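Plunside Review: Is the $17 Reseller Course Worth It?

By Pushpa Vashisht
3/20/19

Name: Plunside
Price: $17 to get in (please keep reading before you get your card out)
What it is: an online course about buying goods wholesale and reselling them
Would I recommend it? The first part, maybe. The rest, no.

So I bought Plunside back in October, after seeing the ad what felt like every single time I opened my phone. You may know the one. A guy in a very clean kitchen tells you he quit his job by selling household stuff online, and then there's a countdown clock. I review a lot of these programs and I still clicked, so if you clicked too, no judgment from me!

I want to go through what you get for your money, what they try to sell you once you're inside, and what I think of the software that comes with it. I paid for the course myself. I'm not an affiliate, and they didn't send me anything.

What is Plunside?

Plunside teaches you how to order small household goods in bulk (soap dispensers, towels, drawer organizers, that kind of thing) and list them on the big marketplaces at a markup. It's the same basic idea as a hundred other courses. You pick a product, you find a supplier, you write the listing, you run some ads, and you hope.

The $17 gets you the starter course. It's a bunch of videos, a workbook you can print, and a trial login for Drillent, their product research tool. You also get put into a chat group, and I'll come back to that because the chat group is where things got weird for me.

I'll say this for the videos: they're pretty good. The sound is clear, the teacher doesn't yell, and the section on working out your fees before you order anything is better than what I've seen in courses that cost a lot more. I took notes. I even went back and redid the math on an old listing of mine and found out I'd been losing money on shipping the whole time. Ouch.

The workbook is less impressive. It's mostly blank lines with headings like "My Why" and "My Morning." I filled in a page of it with my coffee and then used the back for a grocery list.

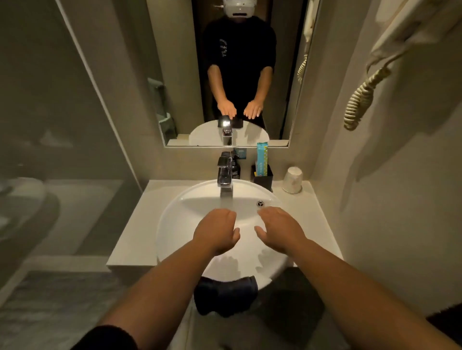
Hands over the sink with the faucet running.

The upsells

Okay, so the starter course keeps telling you that the "real system" is in the next level. I first noticed it in the supplier section. You get all the way to the point where you need an actual supplier, and the teacher says the supplier list is covered in Plunside Pro.

Plunside Pro costs $300.

You're told about this in a friendly way, with a little button under the video, and the button follows you around. It's on the dashboard and at the top of the workbook page, and it's at the bottom of every email they send you too, and they send a lot of emails. I set up a folder for them after the first week and I'm still finding them in there.

I did buy Pro, partly for this review and partly (fine) out of curiosity. Inside is the supplier list, a longer set of videos on advertising, and access to the Trellach calls. Trellach is what they call their live group coaching. I have no idea where the name comes from and I couldn't find it explained anywhere.

The supplier list was a letdown. It's a spreadsheet. Several of the links went to dead pages when I tried them, and others went to the kind of wholesale sites you'd find in the first minute of searching. The one I got any real use from was a small company called Maurya. Their rep wrote back quickly, answered my questions about minimum orders in plain words, and mailed me samples without a fuss. But I could have found Maurya by myself, and I'd rather have spent the money on stock.

And then, on my second Trellach call, I got the pitch for the next thing up.

The inner circle

This is the part I really want people to know about before they sign up. Above Pro there's a mastermind group, and it costs $3,000. You won't see that price on the sales page. I looked again this morning and it still isn't there. You hear it on the call, after a long talk about mindset and people who "invest in themselves," and then they open the line for people to say they're in.

I was uncomfortable listening to it. Some of the people on that call had told the group they were behind on bills. One woman asked if she could put it on two cards, and the coach said that was a great sign of commitment. No. That's a sign that somebody should slow down and talk to her sister.

I didn't join, so I can't tell you what's in there. I asked by email for a list of what you get and was told it's "tailored to the member." I asked a second time and got a link to book a phone call. I did not book the phone call.

Let's talk about Drillent

Drillent is the research tool, and it's the piece of this I have the most mixed feelings about. You type in a product and it gives you a guess at the monthly sales, the average price, and how crowded the market is. The trial that comes with the starter course lasts long enough to get a feel for it. After that it's included in Pro.

What I liked: it's fast and it's simple. My mom could use it. The colors make sense, green for go and red for leave it alone, and you can save your searches and come back to them. I spent a very happy evening typing in everything in my house to see what would come up.

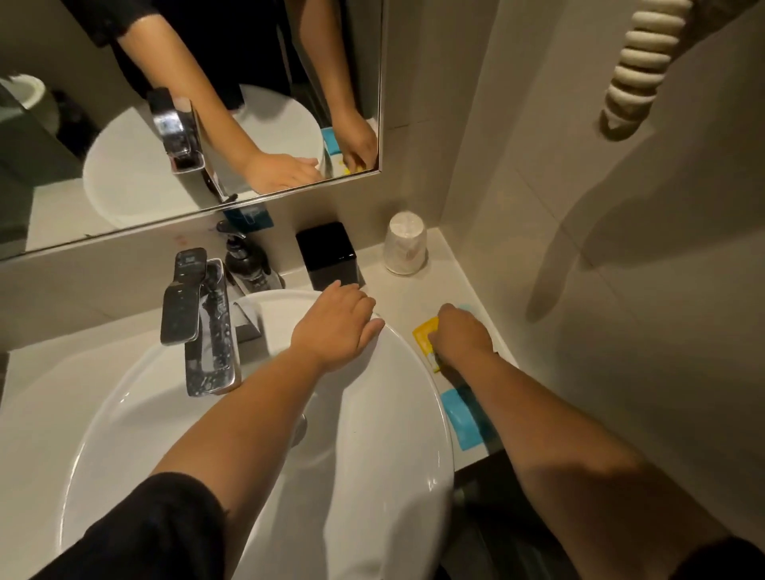
A small yellow sachet on the counter by the sink.

What I didn't like: I don't trust the sales numbers. I have a few listings of my own, so I looked myself up, and Drillent had me selling roughly twice what I really sell. I wish! If you used that number to decide how much stock to order, you'd have boxes in your hallway until next year. I wrote to support about it and they said the numbers are estimates and get better over time. Maybe so. I'd still compare it with another tool before spending money on inventory.

It also logged me out constantly, and it's close to useless on a phone. The columns run right off the side of the screen.

The chat group

I promised I'd get back to this. The chat group is lively, I'll give it that. People post their first sales and everyone cheers, and I got caught up in it a bit myself — it's nice to be cheered for. But questions about refunds disappear. I watched it happen. Somebody asked how to get their money back on Pro, I went off to make dinner, and when I came back the post was gone. I sent that person a private message and she told me she'd been removed from the group too.

To be fair, I asked for a refund on Pro myself, inside the window they give you, and I did get it. It took a few emails and one of them offered me a discount on the mastermind instead (come on). Keep your receipts, ask in writing, and don't let them move it to the phone.

What I liked

The fee and shipping videos in the starter course
Calm, clear teaching
Drillent is easy to learn
I did get my refund in the end

What I didn't like

The supplier section is held back until you pay more
Dead links in a list you paid $300 for
Drillent's sales estimates were way off for my own listings
The mastermind price is kept off the sales page
Refund questions get deleted from the chat
So many emails

Is Plunside a scam?

I get asked this about every program I review, and with this one I'd say no. You pay your $17 and you get a real course with real lessons in it. I've paid more for much less. But the whole thing is built to walk you up the stairs one step at a time, and the top step is very expensive, and you don't see it from the bottom. I don't like that way of selling to people who came in because money is tight.

If you're brand new to reselling and you want someone to explain the fees slowly, buy the starter course, watch the videos, write down what you need, and stop there. Use a separate email address for it. If you already sell online, even a little, I think you can skip it. You know most of this, and the part you don't know, you can pick up free from other sellers.

If you've been in the mastermind and want to tell me what it was like, good or bad, please leave a comment or use the contact form. I'd love to hear from somebody who's been through it, and I'll leave your name out if I add it to the review.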